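Subject: Re: [sim-tools] Tollus licence renewal, and is the scene pack any good
From: Jeferson Siqueira
Date: February 19, 2021

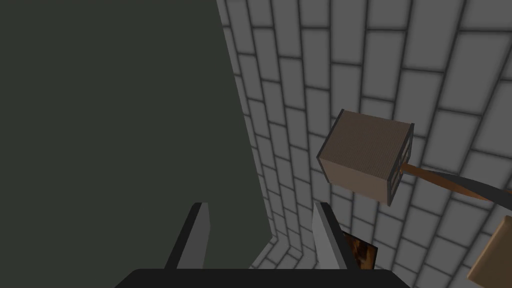
I've had the Tollus trial running for most of the month now, so I may as well answer this properly before the renewal quote goes stale. My interest is narrow. We want the wrist view from a simulated arm to look enough like a cluttered room that a policy trained on it doesn't fall to pieces at the first real shelf. On that score the Stinura scene pack earns some of its money. You get a ribbed brown box sitting against grey masonry, with the joints carrying on properly behind it, and the fine ribs hold together better than I'd have guessed from the brochure. The dark green-grey area next to the blocks is another matter. It has no texture whatsoever, and any feature tracker you point at it will go and have a lie down.

> On the list, Marinho wrote:
> Before I put my name to another year of this, can somebody who
> has used the thing tell me:
>
> - is the scene pack worth having on top of the base licence?
> - does the randomizer do anything useful?
> - what is support like once they've got your money?
>
> The Tralevport people keep telling me theirs does all of it for
> less, but they also told me that about their cable chain.

Taking those in order.

Scene pack. Yes, with reservations. It's 300 rooms on paper. In practice a good many are the same room with the furniture shuffled and the walls a different colour, which I suppose is also how my landlord would describe a renovation. The block and brick materials are the best thing in it. Small props are a lottery. There's a little dark panel down by the right finger in the render I've put at the top, all black and amber blotches, and I couldn't tell you if it's meant to be a painting, a screen or somebody's dinner. For training purposes that may be fine. For the demo you'll be expected to give your director, pick another room.

Randomizer. It does what it says, enthusiastically. Left on defaults it will tilt your camera until the floor plan looks like a shipping accident. I clamp the roll to 7 degrees for anything I want a person to look at and leave it loose for training. Lighting variation is decent. Material variation needs the plain surfaces excluded by hand, in a config file with no comments in it, and the key is spelled "catagory". Don't fix the spelling. I fixed the spelling and lost an afternoon.

Gripper model. You didn't ask, but you'll want to know. The two-finger one that ships with the pack is a plain black body with two fingers and not much surface detail. The inner faces do shade differently from each other with the light, so the renderer is doing some honest work there. If your real gripper has labels, bolts or a scratched-up housing, budget time to model your own. Importing a mesh was painless once I'd cut ours down to 2,000 faces. Before that the viewer just sat there and thought about its life.

Support. Better than I expected and slower than I'd like. I've opened four tickets. Three were answered by someone who had plainly run my file, and the other was answered by someone who had plainly run for lunch. The trial ticket queue is supposed to be the same as the paid one. Make of that what you will.

Speed, for whoever asks next: on our one decent card I get 30 frames a second from the wrist camera with shadows on. That's with a single arm in the room. I haven't tried a second arm and I'm not going to on a trial key.

As for Tralevport, I asked them for an evaluation copy in June and got a very nice calendar. I can't compare what I haven't been given.

If it were my budget I'd renew the base licence, take the scene pack for one year, and ask them in writing whether the next release puts texture on the blank surfaces. The sales fellow told me it was "on the roadmap," in the tone my dad used to say we'd see about a pony.

Happy to send my config to anyone who wants it, misspelled key and all. Reply to me off-list, please, as the archive still mangles attachments.

Jeferson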